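About Favholm

4/9/22
By the Favholm office

Favholm is a contents inventory and estate cataloging firm. We record what is inside a house, put each item into a written schedule, and deliver that schedule to the person who ordered it. Most orders come from executors, from families moving a parent into a smaller home, and from homeowners whose insurer has asked for an itemized list. We do not buy, sell, auction or store anything, and we take no commission from firms that do.

The company was set up to do one kind of work. Before that, its founders spent years in the claims side of property insurance, where the usual problem was a loss with no record behind it. A policyholder would be asked to list the contents of a bedroom from memory, months after a fire, and the list would be short by a third or more. Favholm's method was written to produce the list beforehand, in a form that a claims desk or a probate clerk can read without a phone call.

Where we work

Our office is in Nidwood, on the second floor over the hardware store. Standard rates apply within 60 miles. Beyond that distance we charge travel time at half the hourly rate, and for jobs over two days we ask the client to cover lodging. Crews drive two Honda vans, which are marked on the rear doors only. Clients who would prefer an unmarked vehicle on the street can say so when booking.

We have completed 3,336 schedules to date. The smallest covered the contents of a single desk. The largest ran to four volumes and took a crew of three most of September.

How a schedule is built

Each property is divided into zones before any item is recorded. A zone is normally a room, but a garage, a walk-in closet or a run of attic space counts as its own zone. Zones are numbered clockwise from the main entrance, floor by floor, starting with the lowest. Outbuildings come last. The zone plan is drawn by hand on site and redrawn to scale at the office.

Inside a zone, work proceeds from the door along the left wall and back to the door, then to the center of the room. Furniture is entered first, followed by what is on it, then what is in it. Every entry has six fields: zone, position, item, material as stated or observed, condition, and remarks. The fields are always in that order. If a field can't be filled it is entered as "not determined" - we don't leave blanks, because a blank can't be told apart from a skipped line.

Condition is graded on a four-step scale: sound, worn, damaged, incomplete. We do not use "good" or "excellent." Those words carry a sale value in some trades, and the schedule is not a sales document.

Small items and containers

Small items take up a disproportionate share of the hours on any job. A dining table is one line. A drawer can be 60. For this reason the method sets separate rules for boxes, trays, tins, cases and other containers.

A container is entered as an item in its own right, and its contents are entered under it with the same number and a letter suffix. Contents are recorded as found. Pieces that lie across one another are entered separately but cross-referenced, so that a reader can tell they shared a tray. Nothing is untangled, polished, restrung or matched into sets. If a client believes two pieces belong together, that goes in remarks with the client's initials.

Beads are described by color, shape, relative size and transparency. We do not name stones. Metal is described by color unless there is a legible mark, in which case the mark is transcribed and its location given. "Gold-colored" in a Favholm schedule means exactly that and makes no statement about gold content. Clients who need identification or a value are referred to an appraiser of their own choosing, and the appraiser's report can be bound in behind the relevant page.

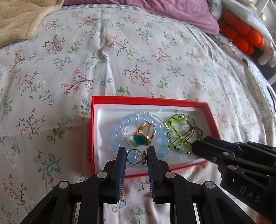
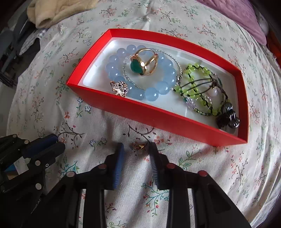

Blue bead bracelet in an open red box with a white tray.

Software and records

Schedules are kept in Dosance, our in-house record system. Dosance was built for this work and is not sold or licensed. It stores the six fields, the zone plan, and the photographs linked to each line. It does one further thing of use to clients: it keeps every earlier version of a schedule. When a schedule is updated, the previous one remains readable, with the date of each change.

Records are held on two sets of drives. One is at the office and the other is at a separate address. Neither is connected to the internet except during a scheduled transfer. Clients receive one printed copy, bound, on acid-free paper, and one set of files. Additional printed copies are charged at cost.

We retain records for seven years from the last update. At the end of that period the client is contacted by mail at the last known address and may choose renewal, transfer or destruction. If there is no reply in 200 days, the record is destroyed and a note of the destruction is kept.

Who may see a schedule

A schedule belongs to the person who ordered it. We release it to that person, to anyone that person names in writing, and to a court that orders it. Being a family member is not sufficient. In estate work the executor is the client, and beneficiaries should ask the executor for copies. This rule generates more phone calls than any other, and we have not found a reason to change it.

Staff sign a confidentiality agreement on hire and again at the start of every job. No one works alone in an occupied house. Bags and coats stay in the van. Crew members do not accept gifts, including items the client intends to throw away.

Staff and training

Favholm employs full-time catalogers and a small office staff. New catalogers complete 300 supervised hours before they are allowed to sign a page. The first part of that time is spent at the office on practice rooms, writing entries that are then read aloud to a second trainee, who has to find the item from the words alone. An entry that leads the reader to the wrong item is rewritten. The remainder is spent on live jobs with a senior cataloger, starting with kitchens.

Kitchens come first for a practical reason. They hold many similar objects, most of which have low value, and they show quickly whether a trainee can keep the position field accurate over a long session. Garages come next. Paper, textiles and jewelry are left to the end.

Every finished schedule is checked by someone who did not work on it. The checker draws a sample of lines from each zone and compares them against the photographs. If more than two lines in a zone fail, the whole zone is redone at our expense.

What we don't do

Valuation, authentication, hauling, cleaning, storage and dispute resolution are outside our scope. We also don't record firearms beyond type and location, and we don't open locked containers unless the client is present and provides the key or combination. Prescription medication is noted as "medication present" with no further detail. Hazardous materials are noted and left alone - the cataloger will tell the client the same day.

Booking

Jobs are booked by phone or letter. We ask for the number of rooms, the purpose of the schedule, and any deadline set by a court or an insurer. A written estimate follows within five business days. Estimates are based on zones and are fixed once signed, unless the property turns out to contain a zone that was not declared. Work is scheduled on weekdays. Access to water, a working light in each zone and one clear table are the only things we need on site.

Recent items
Preparing a house for a contents schedule
Reading your schedule: the six fields
Condition grades and what they mean
Changes to the travel rate outside Nidwood
Updating an older schedule in Dosance
Notes for executors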